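# Oiling a wooden table - how many coats is enough?

**zerrin_a** · 2024-02-02

Hello all, Zerrin Ateş again (the one with the squeaky floorboards, for those who helped me in the autumn, and thank you, that board is still quiet!). I've been given my aunt's old kitchen table and I'd love to oil it properly before the family comes at the end of February. I've sanded the top back and it feels lovely, but the tin says two coats, my neighbour swears by six, and the man in Karabulut hardware told me to wax it and go home. Who do I listen to?

It will get hard use - homework, hot pans, bread dough, the lot.

**Gülizar Gökçe**

Oh, what a nice thing to inherit! I'd say three thin coats and then leave it alone. The word that matters is thin. The first one I ever did, I poured the oil on like gravy, went to bed very pleased with myself, and had a sticky table for 11 days. Wipe it on, let it sit while you have a cup of tea, then wipe off everything that will come off, and then wipe again with a clean cloth.
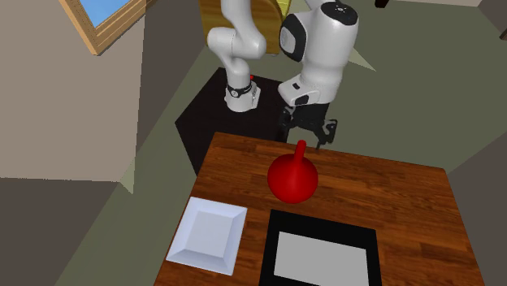 *A reddish-brown wood-grain tabletop, computer render*

Do try whatever you buy on the underside first, though. My sister's table went far more orange than either of us wanted and she's had a cloth over it ever since.

**olberg_shed**

I'm going to disagree with Gülizar, with affection. Three is fine for a hall table. For a kitchen with hot pans I'd go to six, with a day between each, and a very light rub with fine paper after the second. Yes, it's a faff. Mine has had children at it for years and still shrugs off spilt tea.

**Gülizar Gökçe**

Six! By the fourth coat the wood has had all it wants and you're wiping the whole lot back off again. I'd sooner do three now and one more each winter. And please, Zerrin, use a trivet whichever of us you believe.

**mistelent**

Varnish it. Sorry. I know I'll be shouted at, but with dough and homework you want something you can scrub.

**olberg_shed**

You can't patch varnish, though, that's my trouble with it. One deep scratch and you're sanding the whole top again. With oil you rub the one spot and have your lunch.

One serious thing while I'm here - lay the used rags out flat outdoors to dry, don't bunch them up in the bin. Oily rags can heat up by themselves and catch fire.

**zerrin_a**

Thank you, all of you! I didn't know that about the rags and I had a heap of them in a bucket, so I've just been out in my slippers to hang them along the fence. I'll start with three coats and see how it feels, and if the tea soaks in I'll carry on towards six. Does anyone know whether I ought to oil the underside as well, or is the top enough?

**Gülizar Gökçe**

One coat underneath, love. It helps stop the top from cupping.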